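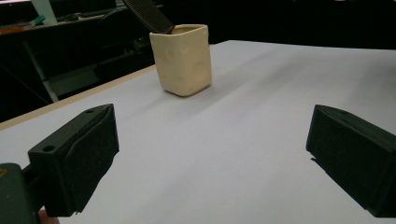

Nondport pottery studio to open its kilns to beginners this February

Anyone in Nondport who has ever picked up a handmade cup and wondered how on earth it got its shape will soon have the chance to find out. The Seneviratne Studio, on the upper floor of the old net store in Pidau Lane, is starting evening classes for complete beginners in February, and if the response so far is anything to go by, the wheels are going to be busy!

The studio announced the classes in its winter newsletter and had 155 names on the list before the weekend was out. That is a huge number for a town that has not had a public kiln since the college closed its ceramics department, and it has already led to one change of plan. Two extra evenings have been added, with a morning group to follow at Easter for people who work shifts or look after small children.

Tania Sikder, who will teach most of the sessions, learned her craft at the Vudura pottery up the coast and moved back to Nondport two years ago. She is delighted by the interest, and a little stunned.

"I thought we'd get a dozen people and I'd be ringing round my cousins to fill the other places," she said. "Then I looked at the list and it went on to a third page. There's a retired bus driver on it, there are sixth-formers, there's a whole reading group from Harbour Road who want to come together and make their own mugs. I can't wait to meet them all."

The first six weeks will be spent on hand-building, with no wheel at all. Beginners will make pinch pots, then coiled bowls, then a square-sided beaker put together from slabs of clay, and everybody will have at least one piece to take home at the end. Sikder is a great fan of starting this way. A thumb mark in the side of a cup is a lovely thing, she says, and people who begin on the wheel often spend their first month fighting it and go home with nothing but a wet apron.

Glazing comes in week five. The studio mixes its own, and there will be four to choose from this term: a soft matte cream, a speckled grey, a deep green and a rather wonderful rusty brown that comes out a bit different every time. More colours may follow in the summer if the test tiles behave themselves.

The big news for more experienced potters is the new kiln. It was bought with a grant and the takings from last autumn's bowl sale, where 636 bowls of soup were served in 636 handmade bowls, all of them made by studio members and all of them sold. (If you were there, you will remember the queue down the stairs and the smell of the leek and potato. It was a cracking afternoon.) The kiln weighs 470 kilos and had to come in through the loading doors on a hired hoist, with half the lane out to watch.

It was fired for the first time last month with a load of test pieces, and Sikder was on the doorstep at 6am to see what had come out.

"You're supposed to let it cool right down before you open it and I'm terrible at waiting," she said. "I made three cups of tea. But they were beautiful, they really were. One cracked handle in the whole lot, and that was one of mine."

Members who already rent a shelf will be able to book firing space from the start of February, at the same price as before. People who make pots at home and only need somewhere to fire them can also bring work in, as long as it is bone dry and they can say which clay they used.

Classes run from 7pm to 9pm, and clay, glazes and firing are all included in the price. Tools are provided, though aprons are not, and long nails are best trimmed before the first session. The building now has a lift, and two of the work tables can be lowered for wheelchair users.

A few places are left on the later evening groups. Names are being taken at the studio door on any open afternoon, or by post to the Seneviratne Studio, Pidau Lane, Nondport.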